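4.2 Rules for Starting, Stopping and Discarding an Episode

The procedure used at Hakorport separates the duties of the operator from those of the reviewer. The operator confirms the start state, performs the task and marks the end of the episode. The reviewer decides at a later stage whether the recording is kept. No operator may review his or her own recordings. This rule was taken over from the earlier Justis protocol, where the two duties were combined and the grounds for rejection were not written down in a consistent way.

An episode may begin only when both arms are powered, the grippers are in view of the head camera and the work surface has been cleared of items that do not belong to the task. Items that belong to the task are listed on the task card. If an item on the card is missing, the session is paused and the card is not changed to fit what is at hand. Cables must lie outside the planned path of either gripper. A cable that enters the path during motion is treated as a stop condition, whether or not contact takes place.

Each task is recorded in blocks of 17 episodes, after which the operator rests for at least 5 minutes. The full set under the Kombo task list comprises 500 episodes, of which 84 were set aside for a second, independent review.

Tabletop tasks with a whiteboard require further rules (Figure 3). Reflections from overhead lighting can hide part of the writing surface, and marks that fall within a reflection are not counted when the outcome is scored.

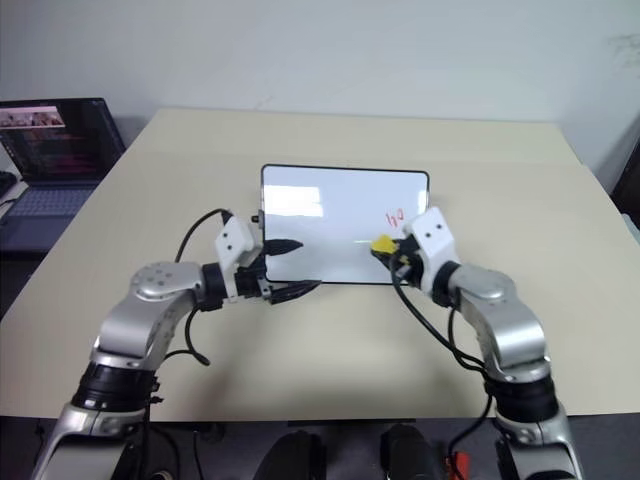 Figure 3. Two-arm workstation with whiteboard. The right gripper holds a yellow block; the left gripper is open.

Scoring is based on the last moment at which both grippers are clear of the board. Where the reviewer cannot tell whether a mark remains, the outcome is entered as undecided and the episode is passed to the second reviewer. Undecided episodes are kept in the archive but left out of the success rate. The Midumine guidelines permit such episodes to be scored as failures; that option was not adopted, as it would merge errors of the system with limits of the recording.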